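The Planner That Learned to Wait
At Lorente, a three-person software group is rewriting the dullest part of the robot stack

It's past 10 p.m. in Saldale and Radoslava Oravec is reading a log out loud. Not the whole thing. Just the timestamps, fast, like a bus schedule. Perception, planner, planner, controller, planner. She stops. "There. Two of them talking at once."

That is the bug. Has been since March. The perception node publishes a new pose for the target, the motion planner is halfway through a path to the old one, and for a moment the controller is holding two answers and believes both. On a good run nothing happens. On a bad run the wrist twitches.

Lorente doesn't build robots. It builds Silia, the layer of code that sits between what the sensors say and what the joints do. Customers never see it, which makes it hard to sell and harder to photograph. Most of the work gets done in simulation, on a machine under Oravec's desk that she has named Betton after the town where she bought it, second-hand, from a man who wanted it gone.

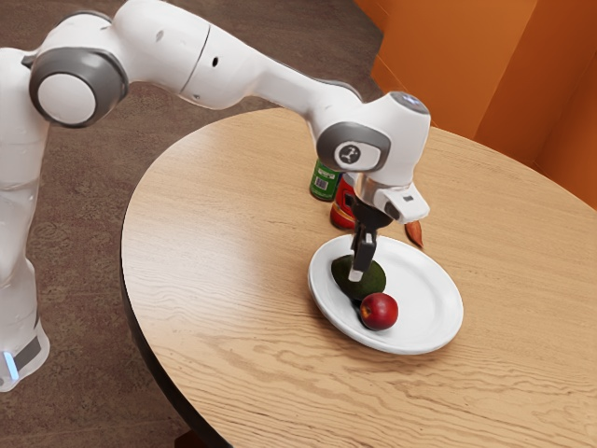

Silia's answer to the two-answers problem is a lock with an expiry. A plan gets a ticket; the ticket is good for 260 milliseconds; after that the controller has to ask again or hold still. The hard case is the last bit of the descent, when the fingers are right down at the avocado and the apple is leaning on it from the side. Shift the pose estimate a hair and the collision checker suddenly thinks one finger is inside the apple. Old code would replan from scratch. New code asks how far it has left to go, and if the answer is "hardly any" it finishes or backs straight up. No third option. Oravec took the third option out herself and says she slept better.

Vlastimil Kuruc handles perception, and does not agree with everything above. His view, given over cold noodles: the planner is fine, it's being lied to. Pose estimates arrive with a confidence score and for years everybody upstream ignored the score. "You get a number that says I'm guessing, and you throw away the number," he says. "Then you're suprised."

So he rewrote the message. Every pose now carries its own uncertainty as a little ellipsoid, and the planner has to read it before it's allowed to move. Wide ellipsoid, slow approach. Narrow one, go. Sounds obvious. Took him most of a winter — the format touched 22 packages, and two of those were maintained by people who had left. 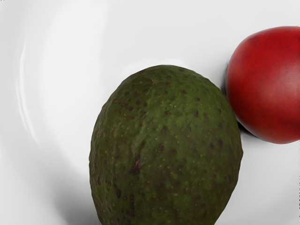

The part he is proudest of is smaller. When the wrist view and the fixed view disagree, Silia used to average them. Averages are bad here. If one says the object is on the left and the other says right, the average is a nice confident point in between with nothing at it. Now the two estimates stay separate until one of them falls apart on its own. It costs memory. It costs a few milliseconds too, and Oravec wants them back.

They argue about this in code review, politely, at length. One thread ran to three days. The third member of the group has muted notifications and merges whatever is left standing in the morning.

What you notice, sitting there, is how much of the job is replay. Same start state, same seed, run again. Change one parameter, run again. Kuruc built a tool that scrubs through a run like a video editor, with the planner's tickets drawn as colored bars underneath, and he drags the cursor back and forth over a quarter second until the bars make sense to him. He does it without looking at the keyboard.

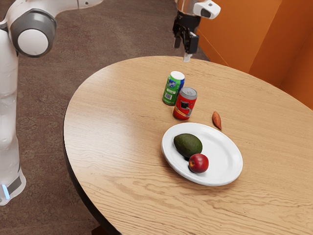
Gripper open and empty over the far side of the table, with the fruit on its plate nearer the front.

Real hardware comes later, and is where the tidy stories go to get roughed up. Cables sag. Clocks drift. Oravec's list of things the simulator doesn't model is taped inside a cupboard door and is on its second sheet. Clock drift is at the top, underlined, becuase the ticket scheme depends on everybody agreeing what time it is.

She has a fix for that, sort of. The controller stamps every ticket itself and trusts no one else's watch. It went into the branch at 11:40, one test failing, a comment next to it that just says "tomorrow."

Kuruc already had the cursor back at the start of the run.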